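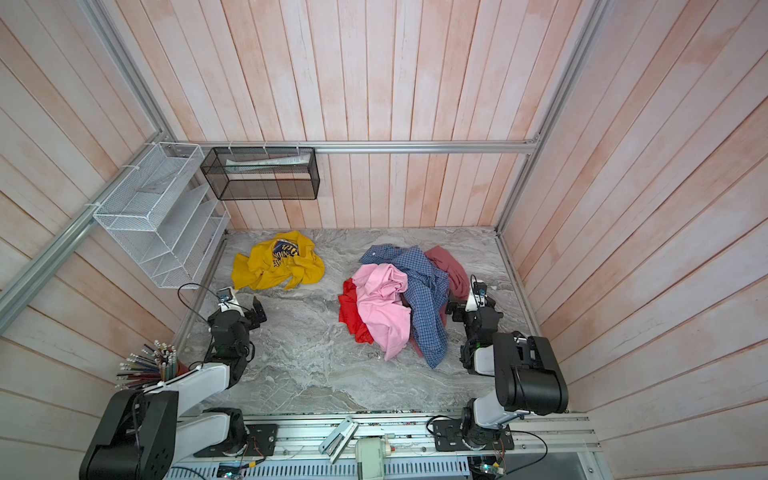 White wire organizer on the plank wall, held on with little white cable ties.

21 November 2019

The wreath is finished!! I know it's only November but I've been itching to write this down all day so I can remember how I did it, and so I have something to look back at when I make the next one in December (there is going to be a next one, I've already decided).

It's a rag wreath, the kind where you tie strips of fabric onto a wire ring until you can't fit any more on. I bought the ring in Zirncombe on Saturday, a plain 12 inch one, and I cut every strip to 6 inches long by an inch wide with my pinking shears. I used a piece of card as a guide for the first lot and then got lazy and just eyeballed it, and you can't tell which are which once they're tied. I do love a project where being a bit sloppy makes it look better.

The fabric was all leftovers. There's a mustard cotton from the cushions, a dark green with tiny white dots that I have been hoarding for far too long, some cream muslin and the end of a rust colored linen that I got at the Pilmont remnant sale. The linen frays like crazy but I pulled a few threads out on purpose so it goes a bit fluffy at the ends, and oh, it's gorgeous next to the green.

I kept a tally on the back of an envelope this time, and it took 261 strips. I would never have started if I'd known! But it goes so fast once your fingers get used to it. One knot, push it up tight against the last one, next strip. I did the inside circle first, then the outside, then went back and filled in the gaps. 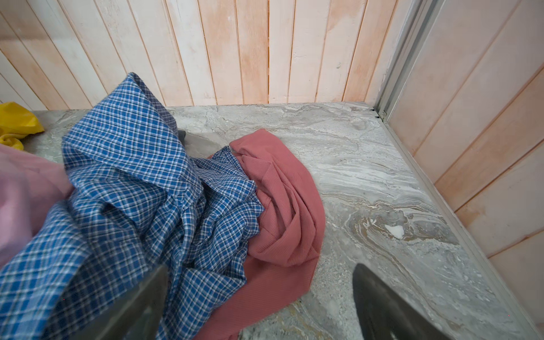 My thumbs are sore though. The muslin is easy to tie but the linen really needs a good tug, and I had to stop for a cup of tea (and half a packet of ginger cookies) before the last stretch. Next time I'll do all the linen first while my hands are fresh and leave the soft stuff until the end.

Then came the bow, and I went back and forth on it for ages. I tried a big floppy one in the mustard and it looked like it was eating the wreath. I tried one in burlap ribbon and that was too stiff. In the end I made a small double bow from the green, stitched through the middle by hand with a scrap of cream wrapped round to hide the stitches, and put it on slightly off to the left side. I think it's perfect. I keep walking past the front door just to look at it.

Things to remember for the next one. Iron the scraps BEFORE cutting, I skipped it and the creased ones came out all different widths. Four fabrics is plenty. Tie the hanging loop on at the very beginning, because getting a ribbon through all those knots at the end was a fiddly business and I bent a crochet hook doing it.

I'm thinking reds and whites for December, with maybe a bit of that silvery thread from the Tranda kit that I never finished. And there's a nice fat roll of ticking stripe in the bottom drawer that I could cut into. I still need to find another ring, and more card for templates, and my good scissors want sharpening before I go anywhere near that ticking.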